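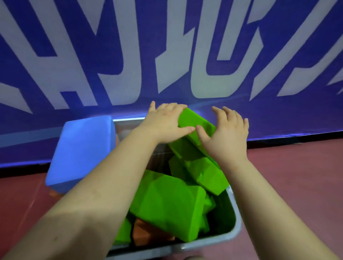
My back has opinions about foam blocks now. I spent most of July bent over a plastic bin with a camera strapped to my forehead, picking blocks up and putting them down again so that a machine could learn to do it too, and I keep getting asked what on earth that involves, so I thought I'd write it down while I still remember the order of things.

Dagim Wako roped me in. We used to work together at Lovell, back when neither of us had anything to do with robots, and he wrote to say that his group needed patient people with two working hands. I have those! The project is called Zaltness (I asked why and got three different answers), and the idea is that you show the robot the job instead of writing out instructions for it. You do the task the way you'd want it done, the camera on your head records what your hands are up to, and later on all of that gets fed into the training.

My job was the bin. Big green blocks, mostly, with a bit of orange and blue mixed in, and the rule was two hands on every big block, one on each side, lift it clear of the rim, pause, then set it down on the mat. I'd have said I knew how to pick up a block. But when you slow down enough for somebody else to learn from it, you notice all the odd little things you do, like tipping a block on its edge to free it from the one underneath, or nudging a neighbor out of the way with a wrist. Dagim told me to leave all that in. He said the first batch of recordings had been far too tidy, and the robot went to pieces the moment two blocks got wedged together.

What I had to unlearn was looking away. Normally I reach for one thing while my eyes are already on the next, and with a head camera that means your hands wander out of view and the whole take goes in the trash. I lost 78 takes that way before I got the hang of it, and I was so embarrassed that I started muttering "chin down, chin down" under my breath like a swim coach.

By the end I had 492 good ones. Then they let me try the other way of teaching, which is by remote control, with a pair of handles that the robot's arms follow. Goodness, that's hard. You can't feel the foam at all, so I squeezed much too tight or let go much too early, and a lift that takes me a couple of seconds by hand took me 108 seconds on the handles the first time. I have a whole new respect for Parisi, who runs that station and can chat about her tomato plants while she's doing it.

They've asked me back for the fall, with towels this time. I've said yes, on the condition that somebody finds me a taller table and a better headband, as the old one left a dent you could see at dinner.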